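August, 11 at night

Laundry mountain again. I folded for 45 minutes while Maya Fakhoury talked in my ear about how the Fluver people are going to have us all free of this by the time our kids leave for college. She's been saying that since we shared the place on Predham Street! I told her I'd believe it when a machine can do up a jacket.
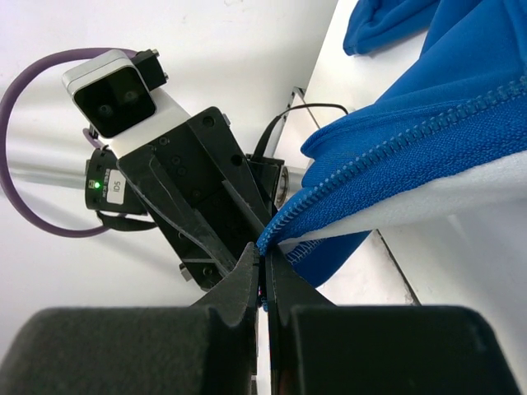 She says folding towels is pretty much solved, and fine, a towel is a rectangle. I'd still rather see it done with my towels, the ones with the chewed corners. Clothes with openings are what bother me.

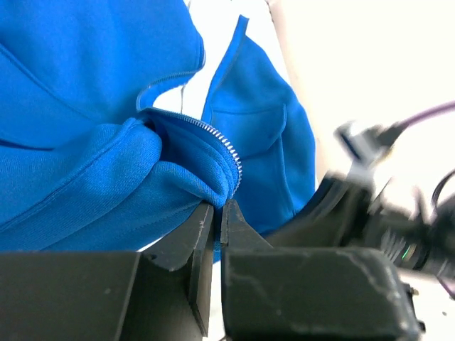
My own two hands do so much without checking in with me. I zip my sweatshirt in the dark, half asleep, dog pulling at the leash. A machine has to find those tiny silver teeth on an edge that curls over on itself, with fleece bunching up right where it wants to grip. Yuck. I'd quit.
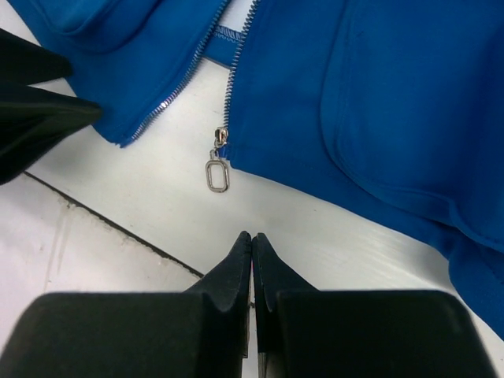

Anyway, Maya swears the price will drop under $2000 and I said for that money I'd want it to do the dishes too - and the stairs. She laughed, but she didn't say it couldn't.

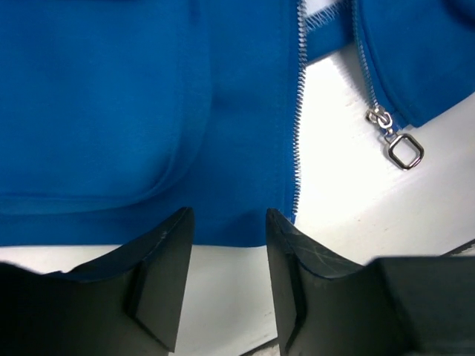
So would I let one loose on my laundry today? Towels and pillowcases, sure, but I'd keep the jackets for myself.

Need to call the Skulleck shop about the dryer belt. Socks still not matched.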